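December, 8:40 a.m., coffee going

Notes on the Kirui bell, mostly so Grażyna doesn't have to ask me what happened at the council meeting, and partly so I remember it myself. I got home late and my handwriting from the back row is terrible, so I'm typing this up while I can still read it.

Short version: the Tovura council voted to take the bell out of the old market hall and put it on a stand in front of the library. They did it in two votes, one for taking it down and one for the new site. The first sailed through. The second was a mess! It passed in the end, but the parking people and the library people had a proper argument over the corner by the bike racks, and I honestly thought they'd send the whole thing back to the parks department for another round.

The petition got read into the record with 2343 signatures on it, which is a lot for a town this size. Those are people who want the bell kept in public view, and not all of them care where. A good few of the speakers seemed to think the choice was between the library and a storage unit, and that was never on the table as far as I know. One man wanted it rung every day at noon. One woman who lives across the street very much did not.

What it means for us:

- We've got the go-ahead to do the condition survey on the bell and the yoke while it's still hanging. That part needed no vote, but I'd been holding off out of politeness.
- Clukier has the lifting job. They were named in the motion, so I suppose that's settled.
- The stand is ours to design, but the planning office has to sign the drawing before we cut any steel.
- The wording on the plaque is not ours, thank goodness.

About that plaque. The old one says the bell was "given by the merchants of Tovura," and the historical society has been saying for years that the money came out of a public levy, so really everybody paid for it and the merchants took the credit. The council wants new text and has asked for comments. I've got opinions but I'm keeping them out of the drawings. I've left a blank panel on the front face with room for a longish paragraph, and if they come back with three I'll have to make it wider and redo the front braces (please, no).

Ashwin sat next to me and wrote down the load figures Clukier gave when the chair asked about the floor under the hall. I want those checked against our own sketch before we rely on them. They were answering off the cuff, and the question was about whether the market could stay open, so nobody was being very careful about what "safe" meant. Ashwin, if you're reading this, can you put your page in the blue binder? I looked and it isn't there.
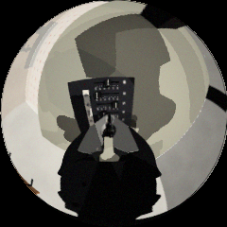
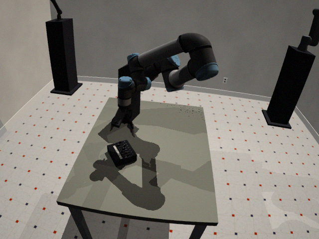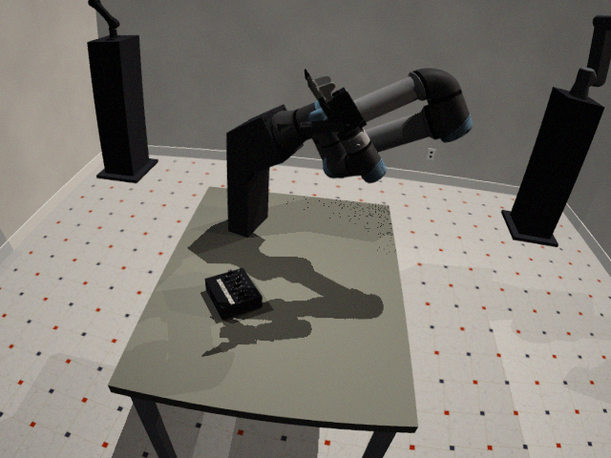

Can the town move the bell as soon as the council has voted?

The bell has to stay where it is until the comment period closes, and after that the clerk issues the work order. The comment period can run up to six weeks. Until then we can inspect, measure and draw, but nothing gets unbolted.

I wrote that out plainly because I've been asked it on the phone already this morning, and I'd like whoever picks up next to say the same thing I did. If it's a reporter, send them to the clerk's office. If it's the woman from across the street, take her number and be nice, she has a point about the noon thing.

9:55 a.m.

Grażyna's in now and she's read the top half. Her view is that the library site is fine but the stand is too tall in my first drawing, and the bell will look like it's on display in a shop. I made it tall so kids can't swing on the clapper. She says tie the clapper off and lower the stand. That's probably right, and it would take a good bit of weight out of the legs too. It also changes whether the bell can ever be rung from there, and the motion didn't say one way or the other! I went back through my notes twice looking for it. The word "displayed" is in there, and "accessible," and that's it.

So I've emailed the clerk to ask if "displayed" means silent. I'd guess they haven't thought about it. I'd rather ask now and look fussy than have somebody turn up at the dedication with a rope.

Other bits from the meeting that I don't want to lose:

The budget line covers removal, the stand and the foundation. It doesn't cover cleaning. I brought this up during the public part and was told cleaning could be "absorbed," and I said by whom, and there was some laughing and then they moved on. We need that in writing. I don't mind doing a light clean as part of the survey, but the green stuff around the lip wants proper time and I'm not going to hide the hours in the steelwork.

The hall itself isn't being touched. There's talk of a photo panel up there where the bell used to be, which I like, but it's a separate item and it won't come up until spring.

Druvau sent a letter of support! I'd forgotten they moved their own bell some years back. The letter was friendly and a bit smug. They offered to share their drawings, and I'd like to see how they handled the base, especially drainage, so I'll write back this afternoon. If their ground's anything like ours by the library it holds water half the winter.

Still to do, in no special order:

- Get Ashwin's load page and check it
- Redraw the stand lower, clapper tied off, keep the tall one on file
- Ask the market manager when the hall is quiet enough to get a ladder in
- Email to the clerk about ringing (sent)
- Write to Druvau
- Price the clean separately

I haven't picked a finish for the steel. Grażyna wants dark gray paint, and I was leaning toward galvanized and left alone. The library people will want a say and they'll want samples, so somebody should make up a few coupons from the offcuts before that meeting happens. I can do it if no one else wants to.

4:15 p.m.

Clerk wrote back. "Displayed" was just the word they used, and she's putting ringing on the agenda for next time as its own item. So the tall drawing stays alive for now. Sorry, Grażyna. I'll carry both versions until they've voted, and I've labeled them LOW and TALL in the folder so we don't send the wrong one to planning.

Ashwin's page is in the binder. It was in his coat.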